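Thursday, late

Back from Dillow at seven. Wrote up the sorting notes while they were fresh. The question for the May paper is still whether a two-armed machine can take over the dull end of bench work: parts into bins by colour, bins onto a shelf, table left clear. My view tonight is that it can do some of it, slowly, with a person near by.

The grasp is a small part of the trouble. A block on bare wood is easy to define. A block lying among others in a bin with walls is a different job, and the approach angle matters more than the grip force. Passing a piece from one arm to the other adds a second set of errors to the first. I have put the handover in its own section, with the cable runs, which limit wrist rotation more than the data sheets admit.

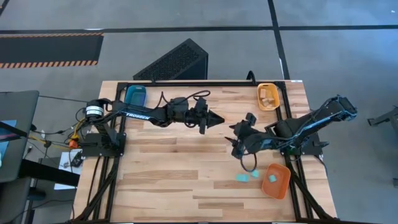 Golnar Amini wrote back after supper that I was asking the wrong thing, and that a shop floor would sooner pay 3,000 for a better chute than wait on a pair of arms. She would accept a machine that failed one time in 20 if it stopped and said so. Her complaint is with the ones that carry on.

Fair point on stopping. I have added a line on fault reporting and moved the household part to the end. Laundry stays out; cloth needs a separate paper. Dishes may go in if Hebden sends the timings.

To do: check the bin wall heights, ask Urmila Agarwal about the 9 o'clock slot, find the missing hex key. Train to Penville at 9 tomorrow, so the slot will have to be next week.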